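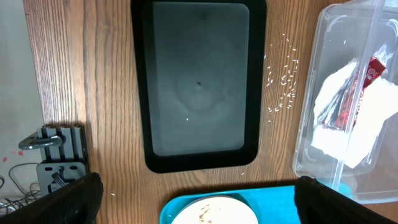

Ticket 284: Label printer drops off the network overnight

Site: Crabtree depot, packing bench
Device: Marura label printer, wired, fixed address
Software: Claveo dispatch, print queue hosted on the site server
Priority: Normal
Status: Closed

Reported fault
First print job of the morning sits in the queue and times out after 60 seconds. The printer shows ready on its own panel. Turning it off and on at the wall clears the fault until the next morning. Started in November, after the switch in the back office was replaced.

Log

8:10 am - Fault present on arrival. No reply to ping from the server. Link light on the printer is on, link light on switch port 9 is on. Did not power cycle.

8:25 am - Swapped the patch cable at the printer end. No change. Put the original cable back.

8:40 am - Moved the printer from port 9 to port 8. Replies to ping straight away and the queued jobs come through. Not treated as a fix, as replugging the cable at the switch also resets the link.

9:05 am - Checked the switch settings. Energy saving is enabled on all ports by default. The old switch did not have this feature. The printer's network card goes to sleep when idle and does not wake properly with the setting on.

9:20 am - Energy saving disabled on port 8 only. Printer sleep timer left as it was. Port labelled and the site diagram updated.

Next morning, 7:50 am - First job printed with no delay. Ping log from overnight shows no gaps.

Resolution
Switch port setting changed. No hardware replaced.

Notes
The Skedau roster printer is on the same switch but has not shown the fault. Left at default settings. If it starts dropping off, apply the same change to its port before logging a new ticket - quote this one in the notes.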